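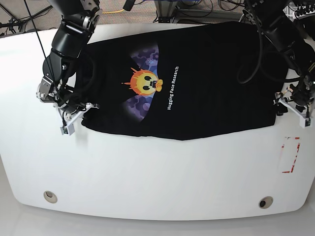 Retero Opens Clothing Repair Library in Grenon

GRENON, September 8, 2024 – Retero is opening a free repair library in downtown Grenon, and we can't wait to meet everyone! Neighbors can borrow any of 21 sewing kits for two weeks, or sit down with a mender and learn to patch a knee or fix a hem.

"My grandmother taught me on her kitchen table, and I still love it," said founder Fotini Sarantis. "Bring the shirt you gave up on!"

Doors open at 11 a.m. at 1210 Horesis Street.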